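Upholstered headboard with a top ledge -- cleaning and spacing
Bedroom & Storage > Beds

tudor_hinge
Posts: 42
31/01/2021

Our double has a padded headboard in two panels with white piping, set in a grey frame that has a flat ledge along the top. The ledge collects things, and dust gathers behind them. The Trisow leaflet says vacuum only. Has anyone used a damp cloth on the piping without marking the panels?

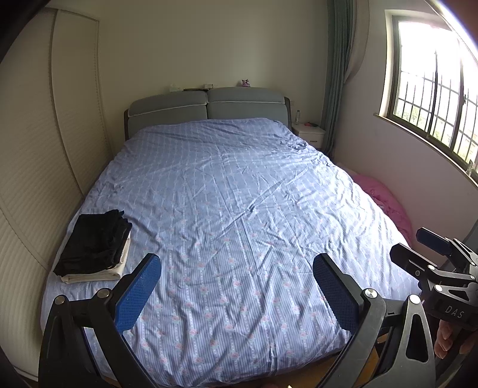
Headboard, ledge in its usual state. Bedside table to the right.

The clothes on the corner of the duvet are for the wardrobe, once I have rearranged the shelves.

Olus_K
Posts: 1729

Damp cloth is fine if well wrung out. Work along the piping, never across it, and test on the lower edge first. I would clear the ledge altogether. Tissues and the books or papers can go in the bedside drawer.

C. Ait Brahim
Posts: 45

Disagree about the drawer. Tissues need to be reachable in the dark, and a ledge does that well. Two items at most, and the soft toy goes on the bed.

The creases in that duvet cover would bother me more. Is the duvet a size too small for it?

tudor_hinge

Cover and duvet are both sold as double, but the cover is a Väisänen and comes up wide. It bunches at the top corner every night.

Olus_K

Tie the corners. Sew a tape loop on the duvet and a pair of tapes inside the cover. Ironing will not help if the filling moves.

C. Ait Brahim

Clips are quicker. Tudbridge sell them in packs.

Olus_K

Clips tear the casing. I lost a duvet to them in March.

tudor_hinge

Tapes, then. I will do the piping first and report back. The toy stays on the ledge -- that is not my decision.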